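Puffer jacket folding

Puffer jacket folding is the practice of reducing a quilted, filled jacket to a compact form for a drawer, shelf or bag. It differs from the folding of flat garments in that most of the volume is air held between the fibers or down clusters of the filling. The methods in common household use are the flat fold, the sleeve roll and the hood tuck.

1 comment

Construction

A quilted jacket consists of an outer shell, a lining and a filling, held in place by lines of stitching. The stitching divides the shell into channels or boxes, which keep the filling from sliding toward the hem. Horizontal channels are the most common layout. Air leaves a channel slowly through the fabric and the needle holes, so a jacket pressed quickly tends to spring back, while one pressed slowly stays down long enough to be folded.

Cuffs may be elastic, bound or rib-knit. Rib-knit cuffs hold no filling and lie flatter than the sleeve they finish.

Work surface
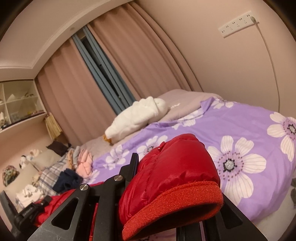
The surface should be longer than the jacket and wide enough for both sleeves to be laid out. Kitchen tables are suitable, but a bed is the usual choice in small homes, where it also serves as the sorting area for the rest of the laundry. Other clothing is normally moved to one side, as with the plaid shirt and the darker garments heaped along the edge of the lavender floral duvet. A soft surface has one drawback – the mattress gives under the hand, and more pressure is needed to expel the air. Bellamy, a household manual used in home economics classes in Nirkville, recommends placing a large tray or board under the jacket for this reason.

Flat fold

The jacket is closed, laid face down and smoothed from the collar to the hem. The sleeves are folded across the back, one over the other, and the body is then folded in half from the bottom. The result is wide and fairly thick. It suits open shelves and is the quickest method to undo.

Sleeve roll

The sleeve roll produces a smaller bundle. Each sleeve is laid inward along the body, and the jacket is rolled from the hem toward the collar with steady pressure from the forearms. Roland Oakley, who taught the method in Brirbridge, specified a pause of 3 seconds after each turn to let the air escape. A cuff that works its way out of the roll is tucked back in before the next turn.

Padded sections are gripped across their full thickness. Pulling on the shell alone puts strain on the seams and may draw filling through the stitching. Zipper pulls should face outward, away from the layers of fabric. 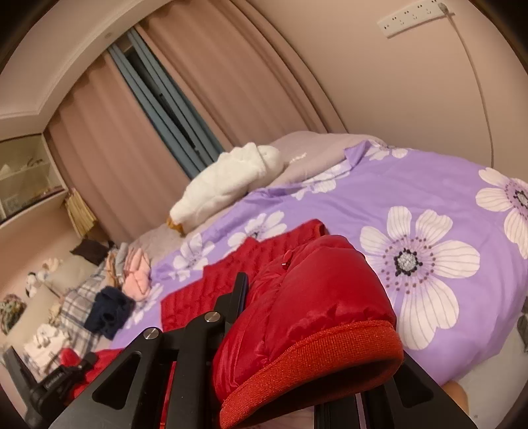 Storage

Folded jackets are kept loosely packed. Fonditz, a laundry guide edited by Hayley Pilkington, advises against leaving a down jacket tightly compressed for over 48 hours and treats tight rolling as a travel method only. For summer storage, from June onward in most climates, the guide prefers a breathable cotton bag or a wide hanger. The jacket must be fully dry before it is put away.

387 shares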